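About us
Flurard Room Care
Bedroom tidying and bed making for shared houses, lodgings and family homes

Flurard looks after bedrooms. We don't do kitchens, windows or carpets, and we don't do end-of-tenancy cleans. We empty bins, make beds, change covers, clear floors and put desks back in order, in rooms that people are living in at the time. Most of our customers are students, lodgers, and families with teenagers, and most of them have us in once a fortnight.

The business was started by Samer Haddad and Issa Geagea, who had both worked in the linen room at the Bollgate, a guest house with 17 bedrooms. They were used to rooms that had to look the same every morning. Lodgers in the streets behind the guest house kept asking if someone could come and do their rooms too, and after a while the two of them said yes. There are now five of us, and we work across Cleltmont and the villages on the Sleiman side of the river.

How we work

A hotel room is easy because there is nothing in it. A bedroom that somebody studies, sleeps and eats in is different. There are books up the wall, boxes under the desk, posters, cables, bags from the last birthday. We leave all of that where it is unless we have been asked to move it. Our job is the bed, the bin, the floor and whatever surfaces the customer has ticked on the room sheet.

The room sheet is a single side of paper. It is filled in at the first visit, with the customer in the room, and it says what can be touched and what can't. Collections, instruments, anything leaning against a wall and anything on a shelf are left alone by default. If you would like your shelves dusted you can add them, and we will take the books down a row at a time and put them back in the same order.

We start with the bin. Tissues, wrappers and other small rubbish go out before any bedding is lifted, so that nothing gets shaken into clean covers. Loose rubbish on the floor and the bed goes in at the same time. We don't throw away anything with writing on it, however small the piece.

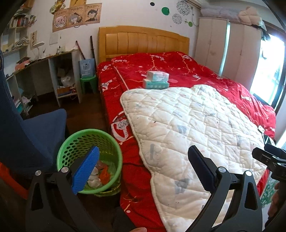

Beds come next. Everything that lives on top of the duvet is moved to the desk chair or the desk – packets of tissues, chargers, books – and goes back to the same side of the bed afterwards. Mattress pads come off whole, are folded once, and are laid over the bed until we are ready for them. Quilted pads are shaken outdoors where there is a yard or a balcony, and checked along the bound edge for loose stitching. If a pad needs washing we say so on the sheet and leave it to the customer, or we can take it away and bring it back at the next visit.

We use the customer's own bedding. People sometimes ask if we supply sets, and we don't. A patterned duvet cover that someone has chosen is part of their room, and swapping it for a plain white one would be a strange thing to come home to.

Floors are last. Wooden floors are swept and then wiped with a cloth that is barely damp. Small things such as stools and wastebaskets are lifted and put back. Chairs are pushed in.

Bins and liners

We get more questions on bins than on anything else, so this part of the page has grown.

The plastic wastebaskets with holes in the sides are light and easy to wash, and we have no objection to them, but they do need a liner. Without one, small scraps catch in the holes and dust falls through to the floor. We bring our own liners in two sizes. If your liner is still clean we tip it out and leave it in place.

Bins are rinsed every third visit, dried with a cloth and put back next to the bed or desk, wherever we found them. Recycling is separated if your house does it – please tell us which bin outside is which, as it varies from street to street.

We don't empty bins containing glass, blades or medicines. Leave those to one side and we will work round them.

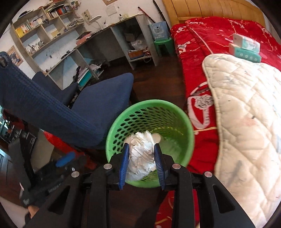
Who we are

Samer Haddad does the first visits and writes up the room sheets. Ring the office before noon and you will normally get him.

Issa Geagea runs the rota and the laundry round. He also trains new starters, who spend 40 hours working alongside one of us before they go out alone.

Abelardo Londoño covers the shared houses near the college. He joined us from a removals firm.

Zaid Tarawneh and Oğuzhan Kılıçarslan cover the villages and most of the family homes. Zaid takes on our mending as well, mainly bound edges, buttons and pillowcase seams.

We made a little over 600 visits last year. October is our busiest month and we are usually full by the second half of it, so new customers should get in touch in September if they can.

Keys, pets and parking

Keys are tagged with a number and kept in a locked cabinet at the office. No address is written on the tag.

We are happy to work with cats in the room. Dogs should be in another room or out.

We come by van where there is parking and on foot where there isn't. If your street needs a visitor permit, please leave one inside the front door.

Booking

First visits take half an hour and are free within Cleltmont. Changes to a regular visit need to reach us by 5 pm the day before.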